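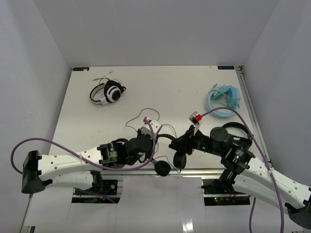
Dirceu Moura told me at the Cele clubhouse that the handicaps were never the problem, it was the start line, and that I could model yardsticks until I was blue in the face and still not explain why the old boats stayed home. I wrote that down on the back of a tide table and it more or less became Section 4.

4. What the skippers said about starting

4.1 Talking on the dock

I'd gone in expecting grumbles about ratings (I sail a slow boat myself, so I had a few of my own ready). We had 80 usable survey returns by the end of June, and Unathi Swanepoel and I followed those up with 8 long dockside interviews, most of them done over a sausage roll while people were hosing down. Ratings did come up! But the start came up first, nearly every time, and usually with some colour in the language.

The trouble is easy enough to picture if you've raced in a mixed fleet. Skernudby runs a 145 metre line for everyone, heavy dinghies and skiffs together, and the heavy boats need a good long run to get up to speed. If they're squeezed out at the pin they spend the first beat in dirty air, and by the top mark it's a procession. Phúc Hồ called it "paying for the whole race in the first minute," and I haven't come up with a better way of putting it.

4.2 The split start trial

Grilach let us try something different for their winter series. Slow boats went off first, with their own warning signal, and the skiffs followed 300 seconds later. We kept the course, the marks and the handicap tables exactly as they were, so that any change in corrected times could be laid at the door of the start and not something else we'd fiddled with.

Figure 1. Workspace with two robot arms and headphones.

I should own up to a weakness in the design. The Grilach fleet is a friendly one and they knew what we were after, so some goodwill is probably baked into the answers. Þórarinn Riis also pointed out that winter breezes there are steadier than the summer sea breeze at Cele, and a steady breeze is kind to a heavy hull. We come back to the wind question in Section 6, where I've had to be a fair bit more cautious than I'd like.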